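Week 3: Sorting things, and why we can't agree on how
Friday, September 23, 2022
By Garnet Thibodeau

Okay, so I promised we'd get to classification this week, and I got a bit carried away with it (sorry, the reading is 80 pages, skim the middle!). My favourite way in is the parish inventory from Flistcombe, which lists 1318 household objects in whatever order the clerk walked past them. Kettle, Bible, goose, kettle. Rekha Naidu regrouped 665 of them by use, and suddenly you can see kitchens.

Eleanor Rosch's work on prototypes is the other half of this. We don't check a robin against a list of rules, we compare it to the birdiest bird we've got in our heads. Kids do it with toys all the time, and their piles have a logic even when the grown-up in the room can't name it. 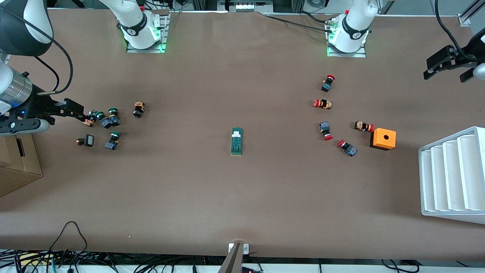

For tutorial

Bring a drawer's worth of stuff from home, nothing you'd cry over losing. Sort it, write down your rule, then swap with a neighbour and sort theirs by your rule. I want the arguments written up too, colourful language and all. One page, due to Hema Shetty before the next lecture.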